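The decision of the Sultville town council to shorten the opening hours of its public library deserves to be reversed before the new schedule takes effect in March. The council expects to save 700 a week. It has said far less about what residents will lose.

Under the proposal, the Nurmi Street branch would close at five o'clock on every working day. A parent who finishes a shift at that hour will find the doors locked, as will the student who shares a bedroom and has no other quiet place to read. Councilor Pentti Laaksonen has argued that evening visitors are few. The council's own survey recorded 122 of them on a single Wednesday.
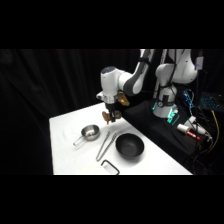
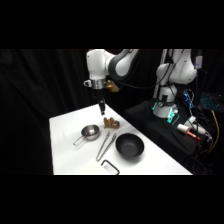
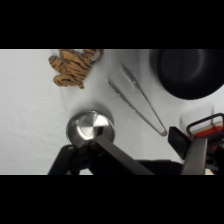

Supporters of the change point to the growing use of electronic books, and this newspaper accepts that lending habits have shifted. A library is also a heated room, a desk and a person willing to help with a form. Those services cannot be downloaded, and the people who depend on them seldom attend budget hearings.

Ritva Ojala has proposed a sensible alternative — two late evenings a week, paid for by delaying the new parking signs. Her plan received 48 written comments in support and was not brought to a vote. The council should place it on the agenda at its next meeting and publish the full costs of both options.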